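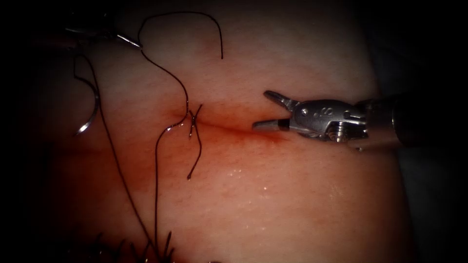
Questions: Recovery at home
Storing suture practice pads and thread between classes

Our continuing education office in Duston lends suture practice kits to adult learners for a term of eight weeks. The pads come back in very mixed condition. Some are sticky, and some have taken on the color of whatever they were stored against. Is there a recommended way to clean and store them? We also wish to know whether leftover thread may be issued again.
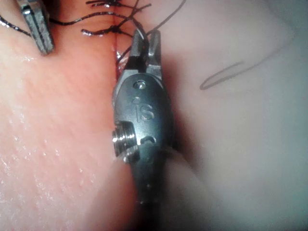
The kits are kept in Nestwood storage boxes in a closet that becomes quite warm in July. Learners are not permitted to keep needles at home.

2 answers

Answer 1 (accepted)

Please check the instructions supplied with the pads first, as materials differ. For soft synthetic pads, our department follows this procedure:

1. Wash the pad in cool water with a small amount of mild dish soap. Do not scrub along existing cuts.

2. Leave it on a rack for 24 hours, then dust lightly with cornstarch.

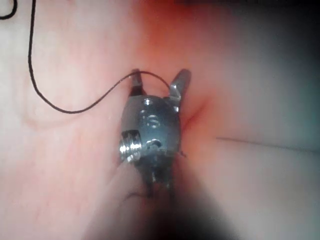
3. Wrap each pad separately in plain paper. Printed paper may transfer ink.

4. Store flat, with no more than 3 pads to a stack, away from heat.

Opened thread may be used again for knot tying only. It should be labeled "practice only" and kept apart from any clinical supplies. A closet that becomes warm in summer is not suitable, and the boxes should be moved to an interior room.
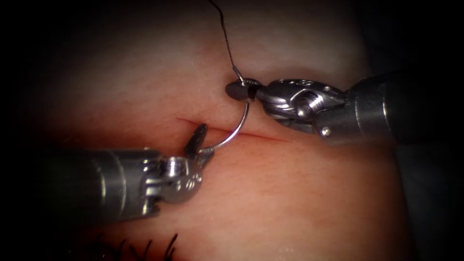 The office should also record the condition of each kit on return. We use a one-page Filline form, signed by the learner at the desk.

Answer 2

We had Hämmerli boxes and the lids warped. Baby powder works as well as cornstarch. I cannot advise on the thread.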